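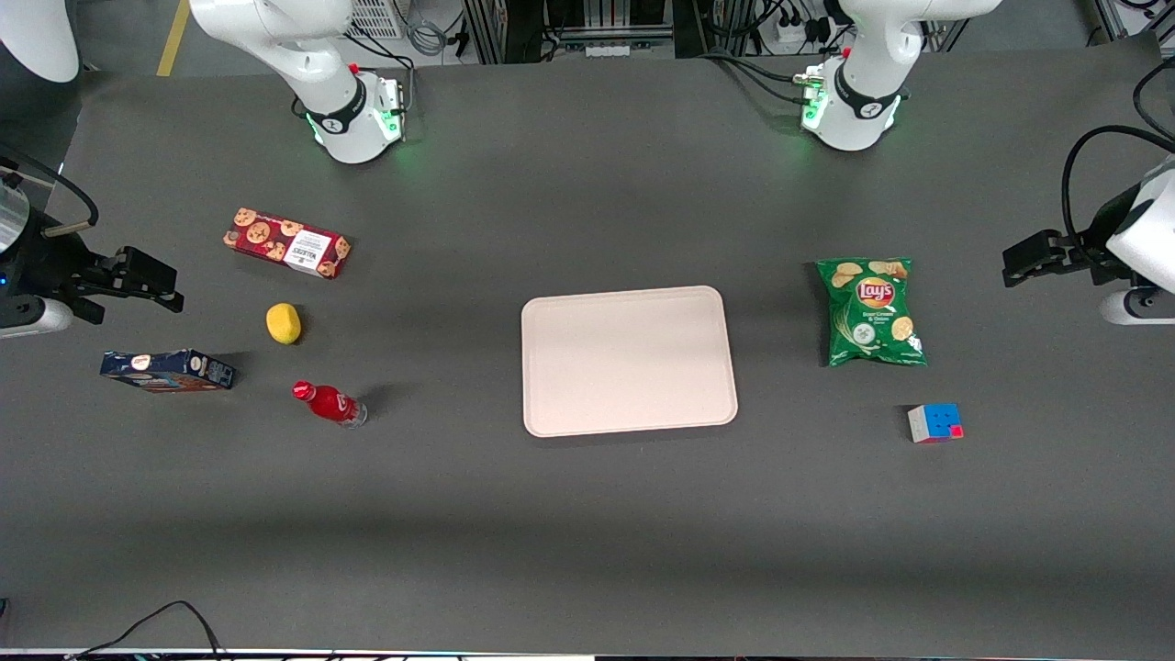
2 min read

Brestutden Community Garden Association
Minutes of the general meeting, April 2021

Present: Citlali Ayala (chair), Zyanya Ochoa, Raelene Nepia, Itzel Tovar, and members as signed in.
Apologies: Yatziri Orozco.

1. Minutes of the February meeting
Accepted with one correction. Under item 4, the plot given up was on the north side, next to the Iminthorpe Street gate. Moved Nepia, seconded Tovar. Carried.

2. Water
The meter was read before the taps were turned on for the season. The tap by the compost bays drips at the handle and needs a new washer. Raelene has the part and will fit it.
Members asked again for a second hose on the east side. Zyanya has a price from Brundunier Hardware for a 30-foot hose and a wall hanger. Agreed to buy one and see how it goes. The long hose stays on the west side and should not be dragged across the beds.
Overnight watering is still not allowed. A sprinkler was left running twice in March and the path by the shed washed out. Citlali will write to the plot holders in that row.

3. Plots and waiting list
All 39 plots are rented. Yatziri sent a note that two plot holders have not paid for the year. They have been written to once. If there is no answer by the end of the month the plots go to the next names on the list.
A member asked if a full plot could be split between two households. Discussion. Some felt half plots would help people who find a full one too much work. Others were worried about who would look after the shared edge. Left for the next meeting – Itzel to draft wording.

4. Soil and compost
The load from Villaseñor Landscaping was mostly good but had some glass in it. Itzel called them and they will take $400 off the next invoice. Members should wear gloves when working with what is left of the pile.
The middle compost bay is full and is to be left alone until fall. Please use the left bay only. No bread, cooked food or cat litter.

5. Fence
The back fence is leaning where the blackberries have grown into it. The neighbor is willing to share the cost of new posts. Raelene will get a written quote. The blackberries need to be cut back first, on our side at least. Work party to be set by email.

6. Plant sale
Agreed to hold the sale at the front gate again, mornings only. Tomatoes, peppers, basil and squash starts are wanted. Label everything with the variety if it is known. Zyanya will keep the cash box and has asked for a helper at the second table. Prices stay as they were.

7. Other business
The shed combination has been changed. Ask any officer for it, and do not write it on the door.
A wheelbarrow with a green handle is missing. If it is on your plot, please bring it back.
Dogs – the rule is still that they stay on a leash and off the beds.
A question was raised about planting mint in the ground. It must be in a pot.

Meeting closed. Next meeting at the usual place, date to be sent out by Citlali.

Minutes taken by Itzel Tovar.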